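Chapter 6
Counters and Work Surfaces

Chapter Goals

After studying this chapter, you should be able to:
Identify the main zones of a kitchen counter and the work done in each.
Choose a cutting board for a given task and care for it properly.
Select a cloth for wiping a surface and explain when it must be replaced.
Arrange small appliances and containers so that the counter can be used and cleaned.
Carry out the closing routine for a work surface.

Terms to Know
backsplash
crock
crumb tray
juice groove
landing space
work zone

Opening Case: The Kitchen at Villport

Edem Fiadzo became the household manager of a residence for adult students in Villport in January. The residence has 22 rooms and one shared kitchen. In the first week, Fiadzo asked every resident to write down one complaint about the kitchen. The oven was old and the refrigerator was small, and Fiadzo expected to read about both. Most of the notes were about the counter. Residents could not find a clear place to cut a sandwich. Crumbs collected behind the bread box. A cloth left on the counter in the morning was still there at supper, and no one knew what it had been used to wipe.

Fiadzo did not buy new cabinets. The manager measured the counter, listed everything that stood on it, and asked which items were used every day. The list came to 43 items, and residents used 25 of them daily. The other 18 were moved to a closet in the hall. The work described in this chapter follows the same order: first the surface itself, then the items that stand on it, and finally the daily routine that keeps both in good condition.

6.1 The Surface and the Board

A counter supports the work of the kitchen, but it should seldom be the surface on which food is cut. A knife can mark many counter materials, and a hard counter will dull the knife in return. For this reason a cutting board belongs in the main preparation zone, close to the sink and with open counter on at least one side. The open counter is used for the bowl or plate that receives the cut food. It should not become a storage place.

Patterned counters need particular attention. A counter with strong veining, such as a white surface with gray lines, is attractive and hides small marks well. It also hides spills. Thin liquids and fine crumbs are difficult to see against a busy pattern, and the person who cleans such a surface should wipe all of it in overlapping strokes and should not rely on the eye to find the soiled places.

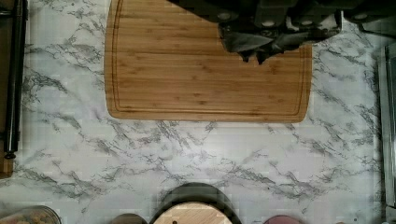

Figure 6-1. A bamboo cutting board on a veined counter, with a black cloth. Note the groove that runs inside the edge of the board.

Bamboo boards are commonly made from strips joined together under pressure. They are light in weight and fairly hard. A bamboo board should be washed by hand in warm, soapy water, rinsed, and dried standing on its edge so that air reaches both faces. It should never be left to soak. Long contact with water can open the joints between the strips, and a board with open joints cannot be cleaned with confidence. A thin coat of food-grade mineral oil may be applied when the surface begins to look dull or feel rough.

The channel near the edge of many boards is called a juice groove. It catches liquid from meat, tomatoes, melons, and similar foods before the liquid can reach the counter. The groove holds only a small amount. It should be emptied during long tasks and scrubbed with a brush afterward, as a flat cloth tends to pass over the bottom of the channel. Some cooks keep the grooved face for meat and fruit and turn the board over for bread. This practice is acceptable only if the whole board is washed between uses. Raw meat and ready-to-eat foods are better given separate boards.

The choice of cloth matters as much as the choice of board. Dark cloths do not show stains, and this is both their advantage and their weakness. A white cloth announces that it needs washing - a black one must be changed by the clock. In the Villport kitchen, Fiadzo set two changes each day, one after the noon meal and one at 8 p.m. Cloths used for raw meat juices are sent to the laundry at once, whatever the hour. A cloth that is to be used again should be rinsed, wrung out, and hung up flat. When a cloth is left in a heap, the inner folds dry slowly, and odors develop there.

6.2 Items That Remain on the Counter

Every item kept on a counter takes up room that could be used for work. An item earns its place by frequent use, by weight, or by the trouble of carrying it elsewhere. A toaster used each morning may reasonably stay out. A waffle iron used twice a year should be stored.

Items should be grouped by task. In the breakfast zone, for example, the toaster, the mugs, and the cereal may stand within reach of one another, so that one person can prepare a meal without crossing the path of another. Tall items go at the back, near the backsplash, and low or frequently handled items go in front. Long-handled tools are kept upright in a crock. The crock should be heavy enough that it does not tip when a single spoon is pulled from it, and it should be emptied and washed on a regular schedule. Crumbs and dust settle at the bottom of a crock and are easily forgotten. 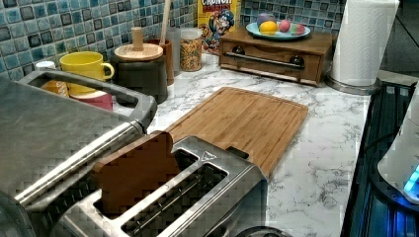 Heating appliances require additional care. A toaster needs clear space above its slots while it is in use, and it must not be operated beneath a low shelf or beside a curtain. Paper, cardboard boxes, and wooden articles should be kept away from any hot appliance. Only bread and similar foods of suitable thickness belong in the slots of a working toaster. Before cleaning, the appliance is unplugged and allowed to cool completely. The crumb tray, if there is one, is then removed, emptied, and wiped. Metal tools must never be inserted into the slots.

Brushed metal surfaces are wiped in the direction of the brushing with a soft, damp cloth and then dried. Rough pads leave scratches that cross the grain and remain visible. Handles deserve separate attention, for they are touched more often than any other part and are frequently missed.

Dry foods may be kept in their boxes or moved to jars and canisters. Clear containers show how much food remains. Opaque canisters protect their contents from light but should be labeled with the name of the food and the month in which it was opened. Lids made of wood are wiped with a barely damp cloth and left off until they are dry. When cereal is moved to a jar, the cooking or storage directions and the allergy information should be cut from the package and kept. New cereal is never poured on top of old.

Small mosaic tile behind a counter gives the wall good protection from splashes. It also has many grout lines. The tile behind a group of containers should be wiped at least once a week, and the containers must be pulled forward for this purpose. Wiping around them leaves a line of grease that becomes harder to remove with each passing month.

6.3 The Closing Routine

A closing routine is a fixed set of steps carried out at the end of the day. Its value lies in its order. Work proceeds from the back of the counter to the front and from high surfaces to low ones, so that loosened crumbs always fall on a place that has not yet been cleaned.

1. Unplug the toaster and other small appliances and let them cool.
2. Return food packages to their places and close all lids.
3. Wash the cutting board and stand it on edge to dry.
4. Pull forward the items along the wall. Wipe the tile and the back of the counter.
5. Return the items and wipe the front of the counter, finishing at the sink.
6. Place the used cloth in the laundry and hang a clean one.

In Villport the list was posted inside a cabinet door, and the residents took turns. The first version had eleven steps and was seldom finished. Fiadzo shortened it after two weeks and moved the weekly tasks to a separate sheet, a form of which appears at the end of this chapter as Worksheet 6-A.

Before You Read Further

Make a list of every item on one counter in your home or school kitchen. Mark those used each day. Measure the open space that remains and record it in your notebook. You will need these figures for the floor plan activity in Section 6.4.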